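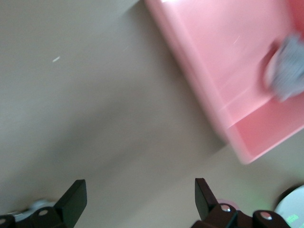

Giving Subcutaneous Fluids to a Cat at Home

Cats with chronic kidney disease are often sent home with a bag of fluids and a schedule. The steps below cover one session. Your vet sets the volume, the fluid type and how often you give it. Do not change any of these on your own.

What you need

Fluid bag, as prescribed
Drip line with roller clamp
New sterile needle for each session
Hook or curtain rod, well above the cat
Towel
Sharps container

Warming the bag

Stand the sealed bag in a bowl of warm tap water for 16 minutes. Do not use a microwave. It heats unevenly and can leave hot pockets in the fluid. Test a few drops on the inside of your wrist. They should feel neither hot nor cold.

Setting up the line

1. Wash your hands.
2. Close the roller clamp.
3. Pull the tab off the bag port and push the spike all the way in. Do not touch the spike or the port.
4. Hang the bag. Squeeze the drip chamber until it is half full.
5. Open the clamp and run fluid through until no bubbles are left in the line. Close the clamp.
6. Twist on the new needle. Leave the cap in place.

Note the fluid level before you start. If your cat is prescribed 80 mL and the bag reads 300, stop at 220. Read the mark at eye level, and do not squeeze the bag while reading.

Placing the needle

Set the cat on the towel, facing away from you. Lift a fold of loose skin between the shoulder blades so that it forms a tent. Remove the cap. Hold the needle level with the cat's back, bevel up, and push it into the base of the tent in one firm motion. A slow push hurts more than a quick one.

Let go of the skin and open the clamp. If fluid runs onto the fur, the needle has gone out the other side -- close the clamp, withdraw, and start again with a new needle. If nothing flows, turn the needle slightly or draw it back a little.

Finishing

Close the clamp before you take the needle out. Pinch the spot for one minute. A little leakage, sometimes tinged pink, is normal. The needle goes straight into the sharps container.

A soft lump will remain under the skin and may slide down toward a front leg. It should be gone within a day. Call the clinic before the next dose if it is still there, or if the cat is breathing fast, coughing or refusing food.

Discard the bag if the fluid turns cloudy, even if it is nearly full.

Revised Jan 15, 2019
Rodica Crăciun, Bratu Veterinary Clinic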